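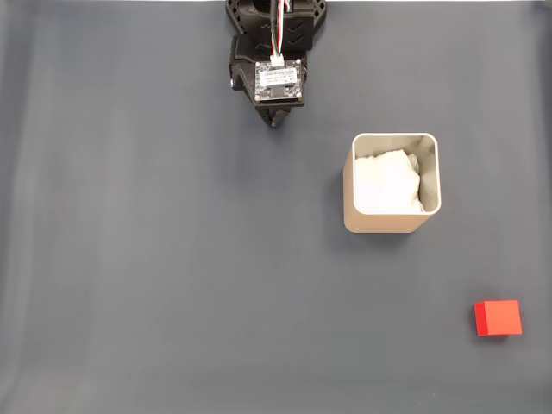

Omberg Manipulation Group – Newsletter
23 April 2020

Sixteen ways to say "pick up the red cube"

Readers of the November issue may remember that we promised a robot that could tidy a desk by spring. Spring has arrived. The desk is much as it was. We do, however, have a great deal of data concerning a red cube and a square tan container, and this item is a report on how that is going.

The project goes by Nindadness, a name that won a vote none of us will now admit to having taken part in. The idea behind it is old and simple. Instead of writing rules for where the fingers should go, we drive the arm by hand through a task, record everything, and let the learning system work out what we were up to. It needs a lot of examples to do this, and it has no interest in how tired we are.

Our target for the first round is 3000 episodes. One episode is one attempt at one instruction, from the moment the gripper starts moving until the operator presses the pedal to stop. As of this week we have 400 that passed review. There were others. An episode gets thrown out when the camera and joint logs drift apart, when the operator sneezes, or when the cube ends up under the radiator, where it has spent more of the winter than any of us would like.

Failed grasps stay in, by the way. We argued over this for most of a month. The first model we trained had seen only tidy successes, and when it missed the cube it closed its fingers on air, carried the air carefully to its destination and let go of it with real confidence. Now we ask operators to miss now and then and then recover. Some of them have shown a natural gift for it.

The container is the harder half of the job. We stuff it with something white and crumpled so that the system has to deal with a soft, uneven filling and not a nice flat floor, and so that "put it in the box" can't always be solved by letting go from a great height. The stuffing gets fluffed up again between episodes. The blue-gray surface stays put, wrinkles and all. We ironed an earlier one and the model promptly fell apart on anything with a crease in it, so the iron has gone home.

The printed gripper is on its second body. The first cracked along a layer line during a firm disagreement with the table. The new one narrows to a much finer point at the tip, which helps with small objects and has made people noticeably more polite when reaching across the workspace.

Each instruction is now recorded in 16 wordings, from "pick up the red cube" to "grab that little red thing." Toltel, who handle our transcripts, sent back a polite note asking whether "the red one, no, the other red one" was meant to be there, given that there is only one. It was. People talk like that.

Two requests, if you plan to take a shift on the rig. Start with the gripper in the air and the fingers closed, every time, and let it sit still for a moment before you move. A model trained on impatient starts will give you impatient starts back. And please move the cube to a new spot between episodes. Left to ourselves we all put it in the lower right corner – the Gosselin corner, as it's known, after the building next door that it points toward – and we would like the system to learn about cubes in general.

The sign-up sheet is on the shared drive, in the folder called "final," inside the other folder called "final." Shifts run two hours, and the evening ones are wide open.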